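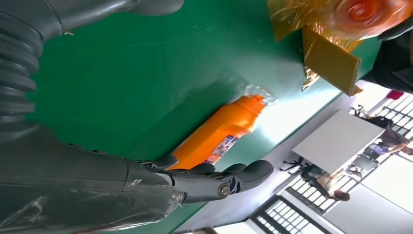 An orange plastic bottle on a green tabletop.

Nargate College moved its courses to a new learning system, Dorkach, in July. The support lead there spent the first weeks answering questions about one thing: the gradebook.

"People log in, see a percentage, and panic," she said. "They want to know why it says 22 when they got full marks on the only quiz so far."

The reason is a setting. Dorkach can count work that hasn't been graded as zero, or it can leave it out. The old system, Magnusson, left it out and gave instructors no choice. In Dorkach each instructor picks, and the setting is on the second page of the course options.

"Half of them never opened the second page," she said. "I wouldn't have either."

Her office now asks instructors to check it before a course opens. Students can check too, by tapping the small arrow beside the total. If ungraded items show a dash, they aren't being counted.

Weighting was the other sore point. Category weights have to add up to 100, and Dorkach doesn't warn anyone when they don't. One chemistry section ran for nine days with labs entered twice.

"We fixed it and the grades moved. Some went down. Those were not fun emails."

She said her team closed 777 tickets in the first month. Most were short. Old Magnusson grades can still be downloaded as a spreadsheet until 17th August, and after that students have to ask the records office.

Would she change anything? "I'd run the training later. We held it in the spring and everyone had forgotten it by summer."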